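Cómo preparar tu primera consulta con una abogada (y salir con las ideas claras)

Blog del despacho Grecu
Guías prácticas

Pedir cita con una abogada impone un poco, sobre todo si es la primera vez. ¡Y es una pena! Una primera consulta bien aprovechada puede ahorrarte meses de darle vueltas a un problema, y prepararla es mucho más fácil de lo que parece. Te contamos cómo lo haríamos nosotras, paso a paso, con lo que vemos cada semana en el despacho.

Antes de empezar, un detalle práctico: nuestras primeras consultas duran 30 minutos. Pasan volando. Si vas a otro despacho, pregunta al reservar cuánto dura la tuya y si se cobra aparte.

Paso 1. Escribe tu historia en una sola hoja

Coge un folio y cuenta qué ha pasado, en orden, desde el principio. Sin adornos y sin artículos de ley, que de eso ya nos encargamos las de este lado de la mesa. Por ejemplo: «En octubre firmé el contrato. Al mes siguiente dejé de recibir los pagos. Reclamé por correo y no me contestaron».

Si no recuerdas una fecha exacta, pon el mes y márcalo con un interrogante. Es preferible una duda señalada que una fecha inventada -- luego aparece un correo que dice otra cosa y hay que rehacerlo todo.

Paso 2. Reúne los papeles y ponles nombre

Contratos, facturas, cartas certificadas, mensajes, nóminas, lo que tengas. Guárdalo en una carpeta y nombra cada archivo con el año, el mes y dos palabras que lo expliquen. Algo como «contrato alquiler» o «carta banco» nos vale perfectamente; «escaneo nuevo definitivo», no tanto.

Si usas Prendero para guardar documentos, crea una carpeta compartida y envíanos el enlace el día anterior. ¿Prefieres el papel? Estupendo, trae copias y deja los originales en casa, salvo que te hayamos pedido alguno.

Con los mensajes de móvil, haz capturas en las que se vea quién escribe y cuándo. Y no borres la conversación, aunque te ponga de mal humor tenerla ahí.

Paso 3. Separa lo que importa de lo que abulta

Hay quien llega con un expediente de más de 100 páginas y lo decisivo está en una. No pasa nada, ¡trae el expediente! Pero pon delante el contrato o la notificación que ha originado el problema, y detrás el resto por orden de fecha. Una nota adhesiva en la página clave hace maravillas.

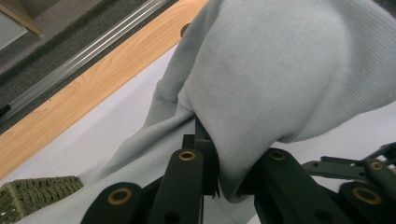
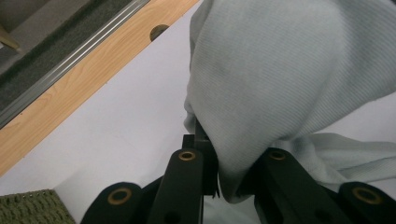
Punto acanalado en gris azulado claro, en las dos fotos.

Paso 4. Prepara tus preguntas

Anota las 3 que no te quieres dejar sin hacer y ponlas arriba del todo. Si te cuesta arrancar, prueba con estas:

¿Hay un plazo para reclamar y cuándo termina?
¿Qué opciones tengo antes de ir a juicio?
¿Cuánto me puede costar y cuándo se paga?
¿Qué es lo peor que puede pasar si no hago nada?
¿Quién va a llevar mi asunto en el día a día?

La del coste da apuro, lo sabemos. Hazla igual, y pide el presupuesto por escrito.

Paso 5. Cuenta también lo que te perjudica

Si firmaste sin leer, si contestaste un mensaje en caliente, si hay una deuda por medio, dilo. Lo que cuentas en la consulta está protegido por el secreto profesional, y a nosotras nos viene de maravilla saberlo desde el primer día. Enterarse en la sala, por boca de la otra parte, es bastante peor.

Paso 6. Toma notas y cierra con tareas

Lleva cuaderno. Antes de levantarte, repasa en voz alta quién hace qué: qué documentos faltan, quién los pide y cuándo volvéis a hablar. Si te pierdes con una palabra, para y pregunta. «Burofax», «conciliación» o «provisión de fondos» se explican en un momento.

Cómo llegar y reservar

Atendemos en el edificio Vurnthorpe, segunda planta, y también por videollamada. Las citas se piden en la agenda de Umodport: eliges hora, escribes un par de líneas sobre tu asunto y adjuntas la hoja del paso 1. Si has recibido una notificación del juzgado, indícalo en la primera línea y te llamamos para buscar hueco cuanto antes.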